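**Boersma perforated bench top, blue. 4 stars**

Sunday, February 5, 2023

Bought in December for the block pushing cell. Budget was tight, 2711 for the whole station before the arm, so the table had to come in cheap. Paid 518 from Zirkitz. Plesgate wanted more and wouldnt quote freight up front.

Good: flat, stiff, holes everywhere, so fixtures go where you want them. Paint holding up fine.

Bad: bolts not included. Add 50 for hardware, and order it the same day or you'll sit there waiting like I did. Leveling feet are junk, swapped them.

Also budget for a wood board on top. Small blocks straight on a perforated surface is asking for trouble, stars and hearts catch a point in the holes.

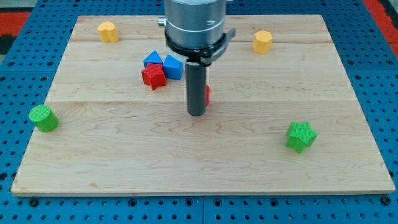
Freight was another 100, put that in teh request too or purchasing will bounce it. Looked at the Gullness top as well, nicer edges, longer lead time. Would buy the Boersma again for a second cell. Minus one star for the feet.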